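Refreshment Counter at Brostwood Hall
Ardale Center Newsletter, June 2018

The Ardale Center is pleased to announce that the refreshment counter at Brostwood Hall is now part of the regular service for readers and evening classes. The counter offers wrapped sandwiches, candy, and bottled drinks. Sandwiches are cut and wrapped singly so that the layers of bread and filling can be seen before purchase.

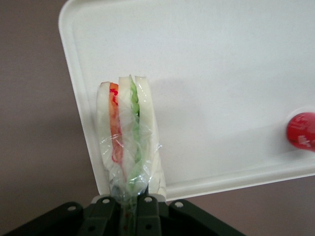
Snacks and Candy

Patrons asked in the December survey for smaller items that could be bought between sessions. We received 637 replies, and most of them mentioned candy.

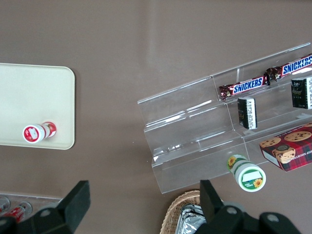
Pricing at the counter is set by the Center and reviewed twice a year. Candy is sold singly, and all items are priced on a printed list available from the front office. Stepped clear stands are used for display, with Snickers bars on the top shelf and smaller black packages one step lower. Patrons are asked to return any item they do not wish to buy to the shelf from which it was taken. The stands were supplied by Diekmann under a grant of $4,000, of which $1,000 remains for replacement trays and baskets.

Drinks and Trays

Bottled drinks have a rack of their own. Cups with lids are permitted in the reading room; open cups are not. Trays may be carried to the tables in the Zundia Room and should be returned to the counter before closing.

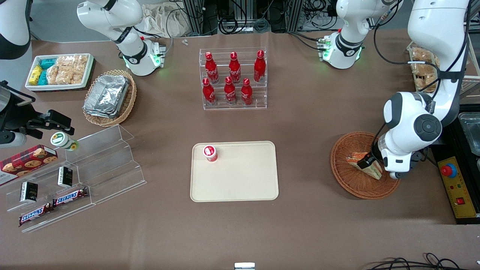 Bottled Coca-Cola on the two-tier rack, with a lidded cup on the tray and a sandwich at the basket.

Groups wishing to order sandwiches in advance should notify the front office at least 2 working days before their meeting.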